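3.2 진열 용기와 과일의 배치

진열대에서 과일을 담는 용기는 크게 골판지 상자, 플라스틱 상자, 나무 살대 상자로 나뉜다. 본 연구는 이 가운데 나무 살대 상자를 다룬다. 예비 조사에 응한 소비자 214명은 세 용기에 담긴 같은 품종의 포도를 비교하였고, 살대 상자에 담긴 쪽을 '산지에서 바로 온 것 같다'고 평가하는 경향을 보였다. 다만 응답자들은 그 이유를 용기의 재질보다 주변 장식에서 찾는 경우가 많았으므로, 본 조사에서는 용기와 장식을 분리하여 기록하였다.

진열 조건은 Anside 매장 연구실에서 정한 기준을 따랐다. 상자 하나에는 색이 다른 포도를 한 송이씩 넣는 것을 기본 구성으로 하였다. 같은 색의 송이만 넣은 구성은 비교 조건으로 두었으며, 이에 대한 결과는 4.3절에서 따로 다룬다. 잎 장식은 송이의 한쪽에만 두었다. 예비 조사에서 잎이 송이를 둘러싼 구성은 과일의 양을 적어 보이게 한다는 의견이 있었다. 꽃 장식은 상자 안에 넣지 않고 진열대 쪽에 걸었다. Khoa Quách의 선행 실험에서는 꽃을 상자 안에 함께 담았는데, 이 경우 응답자의 시선이 과일에 머무는 시간이 짧아졌다. 그의 실험은 사과와 감을 대상으로 하였으므로 송이 과일에 그대로 적용하기는 어렵다.

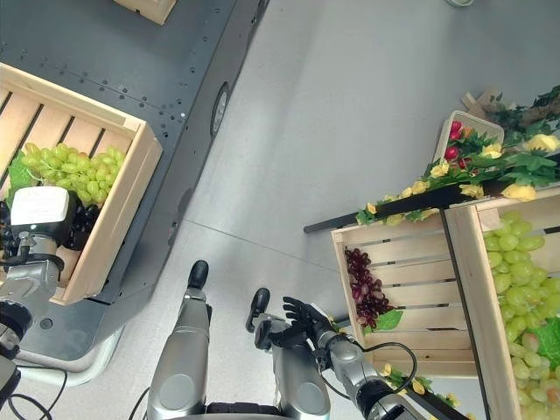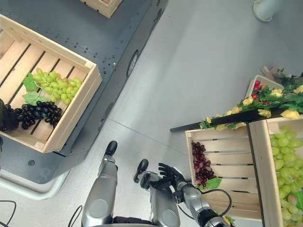
그림 3. 나무 살대 상자에 담긴 초록색 포도와 짙은 색 포도. 오른쪽은 조화 장식을 두른 진열 공간.

송이 과일은 낱개 과일과 달리 상자 안에서 차지하는 자리가 일정하지 않다. 사과나 감은 줄을 맞추어 놓을 수 있으나 포도는 송이의 굽은 방향과 줄기의 길이에 따라 놓이는 모양이 달라진다. 그림 3의 첫째 사진에서 짙은 색 포도는 상자의 아래쪽 벽 가까이에 들어가 있고, 둘째 사진에서는 상자의 왼쪽 가장자리를 넘어 있다. 본 연구에서는 앞의 배치를 '안쪽형', 뒤의 배치를 '걸침형'으로 부른다. 걸침형은 풍성한 인상을 주는 장점이 있으나, 상자를 겹쳐 쌓거나 나란히 붙일 때 송이가 눌릴 수 있다. 두 사진 모두 초록색 포도의 왼편에 초록 잎이 있으며, 잎이 한쪽에 몰려 있어 나머지 방향에서는 송이의 윤곽을 확인하기 쉽다.

색의 대비도 배치와 함께 고려하였다. 밝은색 나무는 짙은 색 포도의 윤곽을 뚜렷하게 하지만 초록색 포도와는 명도 차이가 작다. Hưng Văn은 이 문제를 줄이기 위하여 상자 바닥에 어두운 종이를 까는 방법을 제안하였다. 본 조사에서는 살대 사이의 틈 자체가 어두운 선으로 보이는 점을 고려하여 종이를 쓰지 않았다. 종이를 깔면 통풍에도 영향이 있어 보관 시간에 관한 항목과 분리하기 어렵다는 문제도 있었다.

평가는 안쪽형과 걸침형 각각에 대하여 60회씩 실시하였다. 응답자는 진열대 앞에 서서 최대 80초 동안 상자를 본 뒤 신선도, 양, 정돈감을 7점 척도로 답하였다. 과일을 만지는 것은 허용하지 않았다. 상자를 옮긴 뒤 송이의 위치가 달라진 경우에는 원래의 형으로 되돌리지 않고, 응답 직전의 위치를 기준으로 형을 다시 분류하였다. 분류가 엇갈린 건은 두 명의 평가자가 기록지를 대조하여 정하였으며, 합의하지 못한 건은 분석에서 제외하였다.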